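How Does a Robot Pick Up a Fork?

Try something the next time you sit down for supper. Pick up your fork, but do it very, very slowly, and pay attention to your hand. Your fingers bend before they even touch the metal, your thumb swings around to the other side, and when the fork starts to slip a little (forks love to slip) you squeeze harder without thinking about it at all. You have been practicing this since you were a baby, so it feels like nothing. For a robot, it's a big job!

At the Trotgate workshop, people try out different kinds of robot hands to find out which ones are good at which chores. A robot's hand is called a gripper. Some grippers have soft rubbery fingers, some have suction cups like an octopus, and some have just two stiff fingers that slide together and apart. The two-finger kind is what you will meet on this page, and setting the table is the chore.

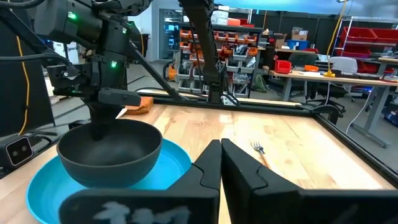 A robot's-eye view from the right hand, with the left arm reaching down over the black bowl.

Did you notice whose fingers those are, poking up from the bottom? A camera on a robot's wrist rides along wherever the hand goes. It is a bit like having an eyeball on the back of your own hand, which sounds strange, but think how handy it would be for finding a sock under the bed! When the hand gets close to something, the wrist camera gets close too, and the robot can check whether its fingers are lined up.

The trouble is that a wrist camera can't see very much of the room. If the hand is pointing at the bowl, the spoon might be hiding just out of view. So the testers like to use a second camera that looks down from higher up, and the robot's computer puts both views together, the way you might look at a whole puzzle and then lean in to study one piece.

Now, back to those fingers. Last February the workshop compared two sets of them, one called Voletance and one called Pritance, and gave each set the same chores over and over again. There were 524 tries altogether. That may sound like a lot of table setting, but one try doesn't tell you much. Maybe the fork was lying in an easy spot. Maybe the robot was lucky! If you do the same thing hundreds of times and write down every single result, you can begin to trust what you learn.

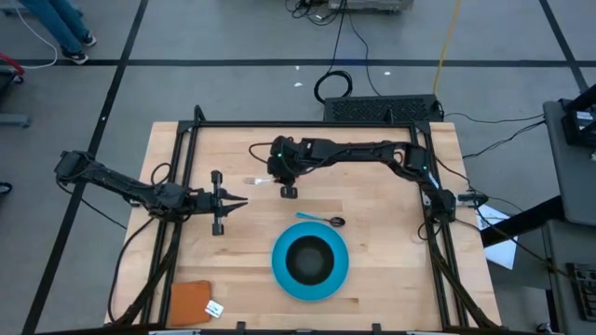
A fork is one of the hardest things to pick up, because it is thin and lies nearly flat. The fingers have to come down almost to the wood without bumping it, then close on a handle that isn't much thicker than a cookie. A bowl is much kinder, with a nice rim to pinch. A cloth is floppy and changes shape as soon as you touch it, so a robot that is wonderful with bowls may still make a muddle of a napkin.

Want to be a gripper tester at home? Hold two popsicle sticks, one in each hand, and use only those to move a spoon, a sock and a plastic cup from one end of the table to the other. Give yourself 11 tries with each one and keep score on a piece of paper. Then wrap a rubber band around the tip of each stick and do it all again. Which thing was the hardest to move, and did the rubber bands help?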